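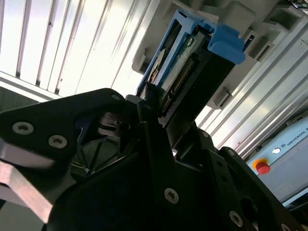 Ticket 663, Ploveo accounts share. Mapped drive dropping again, users get "path not found" after lunch. Khurram rebooted the switch, no change. Old backups are on a hard drive in a blue caddy like this one, so nothing lost — just slow to get at. Event log shows 136 timeouts since the January update. Rolled back on 3 machines, waiting to here from Yasaman.
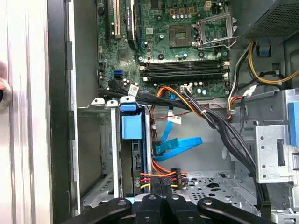

Do users need to remap the drive themselves?
Log off and on again, the script does it. Leaving open til 16:00.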